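Search reviews, guides, makers

The Sundgate two-armed sorting and assembly package: should a small panel shop pay for it?

Last updated July 25, 2021

I have been asked to look at Sundgate's package three times now, always by people who fit out small control boxes and always with the same question: can it do the fiddly bit? The sales sheet says yes. The sales sheet says yes to most things.

What you get for your money is a pair of arms with hands on them, a set of trained tasks loaded before delivery, and a support contract you can't opt out of in the first year. The task I care about is the push-button one. Loose switch parts in trays, a control box between them, and the hands pick, hold and handle the parts at the box. It is a job people do all day without thinking, and it is miserable for a machine. The buttons are small, the collars are shiny, and a finger that lands slightly off tips the part over.

Sundgate's claim is that the task transfers. You teach it on one box, and it copes with another that has the controls in a different order. I wanted to believe this, and I would still like to see it proved on a box they hadn't met before. The demonstration unit had its knob, its green and red buttons and its emergency stop in a neat line, which is a friendly layout. Half the boxes I see in workshops have the stop in a corner and a lamp squeezed in beside it. 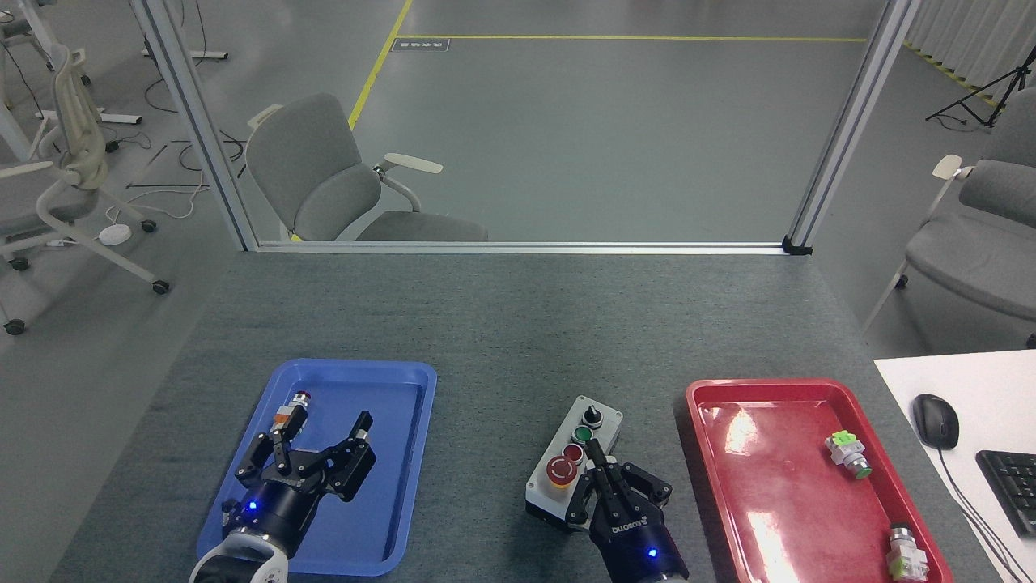

Zuleica Amaral wrote in to say that I was being unfair about layouts, that her shop ran the package on four different boxes in January and only one of them needed a retrain, and that the real trouble was the price of spare fingertips. She may be right. I have put the spares question to Sundgate and had a brochure back.

Now the money. The entry licence covers 2 tasks. Anything further is a paid retrain, and the quote I was shown put each retrain at 11 working days, during which you can't use the cell for the thing being retrained. For a shop that changes boxes every fortnight that is the whole argument, and it goes against buying. Telenside sell a single-arm cell that does less and asks for less, and for plain tray-to-tray sorting I would look there first. It won't hold a box steady while it works on it, though — so if your parts slide about, you are back to building a jig.

Then there is the manual. It runs to 286 pages, and the section on lighting is a single paragraph telling you to "ensure suitable illumination". I would swap most of the safety boilerplate for two more pages on that.

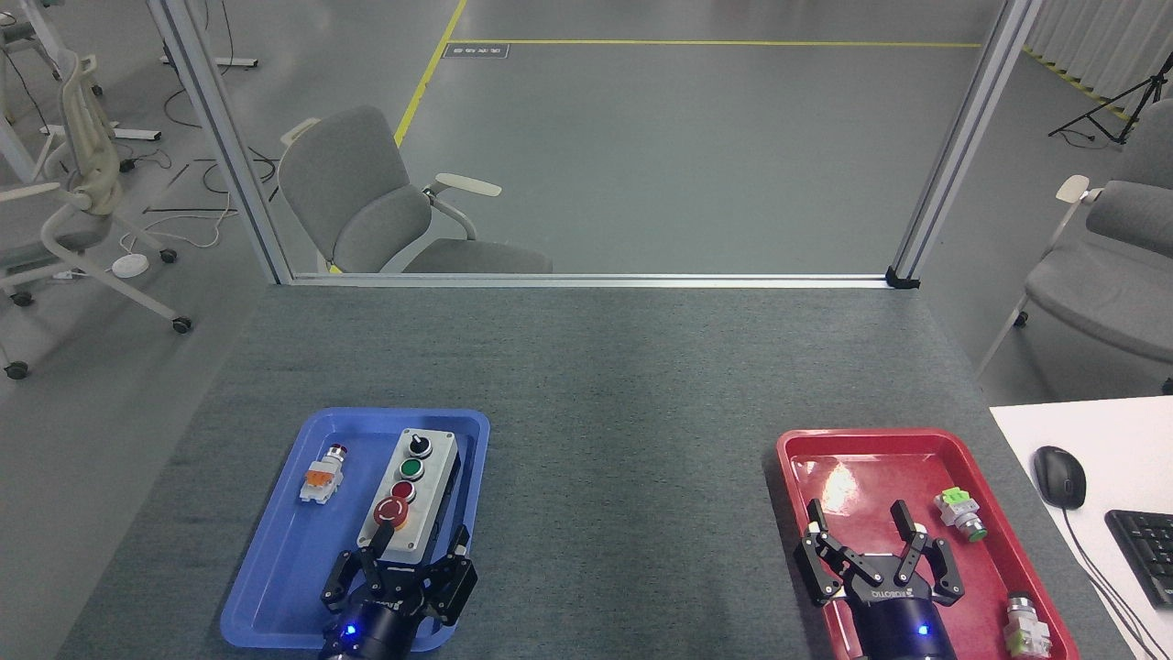
Trays are sold as an extra, and I can't work out why. Sundgate's are moulded plastic in strong colours, a set costs more than it should, and the contract says that using your own may affect performance. May it? By how much? Hưng Châu at their support desk told me colour matters less than rim height, and then couldn't say which rim heights had been tried. I would worry more about the finish. The red tray throws back a hard bright spot near its upper left, and a switch with a silver head is exactly the sort of part I would not want lying under a reflection like that. A matt tray would be the obvious thing to offer. There isn't one in the price list, and Konmont, who make perfectly good matt trays for half the trade, aren't on the approved list either.

The software, Miranda, is decent. Starting a run is simple, the stop behaviour is clear and the log can be read by a normal person. I had two complaints. The log records a dropped part as a "retry", so a bad hour looks like a busy one. And the screen gives you a success rate without telling you what counts as success. If a button ends up in the right tray on its side, is that a pass? I asked twice and got two answers.

Support calls are answered, I will give them that. The standard contract promises a reply within 60 minutes and mine came sooner on both tries. Both replies told me to restart Miranda.

Would I buy it? For a shop with one or two steady products and someone patient on staff, perhaps, after a trial on your own boxes with your own parts and your own lights. Ask for the trial in writing. Don't accept a visit to their demo room in its place — everything works in a demo room. For short runs and constant changes I'd keep the money and wait for the next version, or at least for a price list that includes the fingertips.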